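Cubby cabinet

A cubby cabinet is a piece of storage furniture that joins a set of open compartments, known as cubbies, with one or more closed sections behind a door. It is a friendly, forgiving sort of furniture, and it turns up in bedrooms, hallways, bathrooms and shops, wherever people have small things they would like to keep within reach and a few other things they would just as soon put out of sight.

Layout

The open part is usually a simple grid. Two by two is a common arrangement for a narrow wall, while longer pieces made for schools may have 10 compartments or more. Doors can be plain, paneled or glazed, and frosted or ribbed glass has long been a favorite, as it lets a little light through while softening the outlines of whatever is kept inside. An arched panel gives a plain white cabinet a gentler look, and it sits comfortably next to fancier pieces such as a carved vanity table.

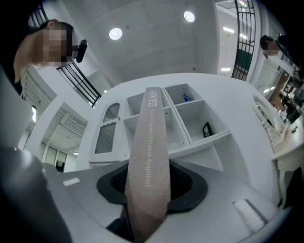
Use and arrangement

Most owners settle into a mix of display and everyday storage. A small picture frame may lean against the back of one cubby, a bottle may rest in another, and the remaining spaces can quite happily be left bare. In her household guide Rooms at Rest, Ingrid Pruitt advises leaving at least one compartment open for the odds and ends of the day — keys, mail, a pair of gloves — and clearing it out every evening.

Care

Painted cabinets need little more than a soft, damp cloth, followed by a dry one. Ribbed glass gathers dust in its grooves and is best cleaned with a soft brush, worked along the ribs from top to bottom. Heavier items belong in the lower cubbies, and tall cabinets should be fastened to the wall, particularly in homes with small children.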